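Kitchen and Pantry Safety Checklist, Shared Staff Kitchens
Plivirdale site, Building 2
Revision following the August walk-through

Scope

Covers the two staff kitchens, the dry pantry and the dish area. Does not cover the vending alcove, which Singhal inspects under its own service agreement. Each item is marked OK, FIX or N/A. A comment is required for every FIX and optional otherwise.

1. Electrical

1.1 GFCI outlets within six feet of a sink trip and reset with the test button. OK.
1.2 No extension cords in permanent use. FIX. One found behind the upstairs refrigerator, feeding the under-shelf light. Remove the cord and leave the light off until an outlet is added.
1.3 Toaster crumb trays emptied. FIX. Downstairs tray full to the lip. Second inspection in a row with this comment.
1.4 Microwave door seals intact, no scorching at the hinge side. OK.
1.5 Breaker panel labeled and clear for 30 inches in width. OK. Labels are handwritten and fading. Retype at next service.

2. Fire

2.1 Extinguisher mounted, pin in place, gauge in the green. OK upstairs. FIX downstairs. The bracket screw has pulled out of the drywall and the extinguisher is standing on the floor. Remount into a stud.
2.2 Nothing stored on top of the range hood. FIX. Two cereal boxes and a roll of paper towels removed during the inspection.
2.3 Hood filters free of grease. OK. Washed the week before, according to the log sheet on the door.
2.4 Exit path clear to the corridor. OK. Recycling bin moved back to its floor marking.
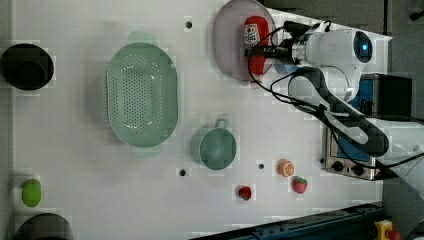
Inspection and comments by the Facilities Desk, Plivirdale
Filed under: Kitchens, Checklists
Posted Dec 19, 2024

3. Dishes and small equipment

3.1 Plates and bowls free of chips at the rim. FIX. Three bowls discarded.
3.2 Colanders and strainers clean in the holes, including the row nearest the rim. OK. Dried starch is the usual finding. Soak before scrubbing.
3.3 Bottles closed after use, with a readable label. OK. Anything decanted gets a label with contents and date opened. Masking tape is acceptable if it stays on.
3.4 Knives in the block or on the rack, none in the drawer. FIX. One paring knife loose among the spatulas.
3.5 Cutting boards without deep grooves. FIX. Replace the large board downstairs. Wositz stock number 421, same size as the old one.

4. Cold storage

4.1 Refrigerator at or below 40 degrees F at the middle shelf. OK both units. Thermometers read after the doors had been shut overnight.
4.2 Raw meat on the bottom shelf only. OK.
4.3 Door gasket holds a slip of paper on all four sides. FIX. Upstairs unit lets go at the lower hinge corner. Clean the gasket first and retest. Order a new one from Flultow only if it fails again.
4.4 Unlabeled containers removed. OK. The shelf notice could be larger.

5. Floor and water

5.1 Mats flat, corners not curled. FIX. Dish area mat curls toward the walkway. Turn it over for now.
5.2 No leaks under the sink. OK. Old staining on the cabinet base is unchanged against the pencil outline from the last inspection.
5.3 Hot water at the hand sink arrives within a reasonable time. OK. Slow upstairs, as before. The run from the heater is long and there is no plan to shorten it.
5.4 Cleaning chemicals stored below and away from food. FIX. Spray bottle of degreaser found on the pantry shelf beside the rice. Moved to the locked cabinet.

6. Pantry shelving

6.1 Load plate legible. OK. Rated 500 pounds per unit, evenly distributed.
6.2 Heavy items at waist height or lower. FIX. Cases of canned tomatoes are on the top shelf again.
6.3 Wall anchors tight. OK.
6.4 Step stool present, feet not worn. OK. One rubber foot was replaced in August and is slightly thicker than the others. The stool does not rock.

Follow-up

Items 2.1 and 5.4 are to be rechecked first. Work order 353 covers the extinguisher bracket and the paring knife rack. The outlet in 1.2 needs a separate electrical request, which has not been opened. All other FIX items stay on this sheet until the next walk-through.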